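Flat-blade screwdriver

The flat-blade screwdriver is a hand tool for turning slotted screws, and probably the one that most homes own before any other. A dark shaft narrows to a chisel-like tip, and the grip is often ribbed so that the fingers hold on kindly.

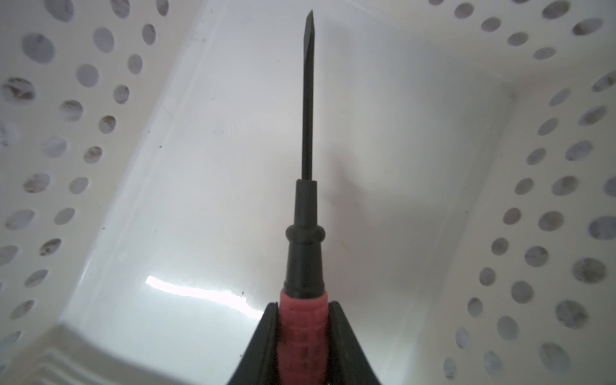
Storage

Small tools wander – every household knows it – and a perforated plastic basket is a friendly, old-fashioned answer. It is light to carry, and dust falls through the holes whenever it gets a good shake.

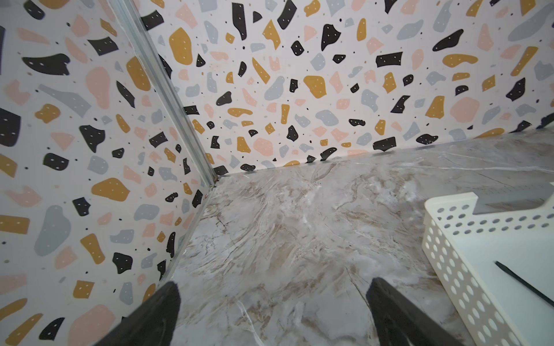
White perforated basket on a marble-patterned floor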